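Fold Fleece Last, and Fold It Less

Most household advice treats folding as one skill applied to every textile in the basket. I think that is a mistake, and fleece is the clearest case. A cotton sheet holds a crease because its fibers bend and stay bent. Fleece pile springs back. Press a fold into it, walk away, and the edge has rounded itself off within 3 minutes.

The usual response is more folds. In my view the number should go down. Each added fold traps air and doubles the thickness, and past 8 layers the stack leans. Two folds and a loose roll take up less shelf depth and survive being pulled out from the middle of a pile. 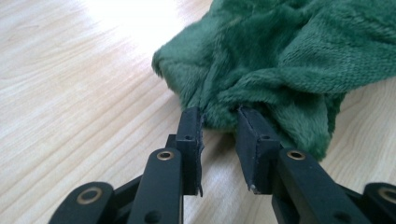 Masri
Textiles and Storage Columnist, Tamdale
November 26, 2019

Dark green fleece bunched on a pale wooden tabletop has no obvious corner to start from. The ridges are rounded and the outline is fuzzy, so the eye gets little help. I find the edge by touch, pull it toward me, and flatten from the center outward.

The work surface matters more than the method. A smooth table lets the cloth slide into line with one pull. A bed grips the pile and undoes half the work. I would give up 40 centimeters of closet shelf for a clear tabletop of the same width, and I would skip the folding board altogether.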